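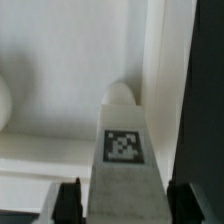
Cillier Marker Post Kit

Product page last updated 2024-01-10

The Marker Post Kit gives a wrist camera a fixed point to work from inside a cell or cabinet. Each post is a white tapered block with a rounded cap and a square black-and-white marker on its front face. The gripper comes in with its fingers open on either side of the post, and the software reads the marker and corrects the arm position.

What is in the kit
5 posts with markers fitted
18 spare markers, self-adhesive
Base screws and a drilling template
Printed set-up guide

Setting up
Fix the first post where the arm can reach it straight on. Teach a rough approach by hand, then run the alignment routine from the Trollora plug-in. The plug-in stores one offset per post, so a post can be taken out for cleaning and put back without teaching the whole path again. If you move a post to a new spot, delete the old offset first.

White posts are easy to wipe but they do show scuffs and grey smudges from use. Marks on the body make no difference to the reading. Marks on the black border of the marker do - change the marker if it will not wipe clean.

White cabinets
We are often asked if a white post can be used against a white wall. It can. The routine looks only for the marker, and each one has a thin light margin outside the black border. Keep direct lamps off the front face.

Fitting and support
Erick Kirui runs fitting visits from our Kashindye workshop. A visit covers up to 20 posts in one building and includes a check of the stored offsets. Visits for July are open for booking now.

Ordering
Kit, part number 91. Spare markers are also sold separately. The older Fulon posts use a different base, and an adapter plate is available on request - please give the post length when you order.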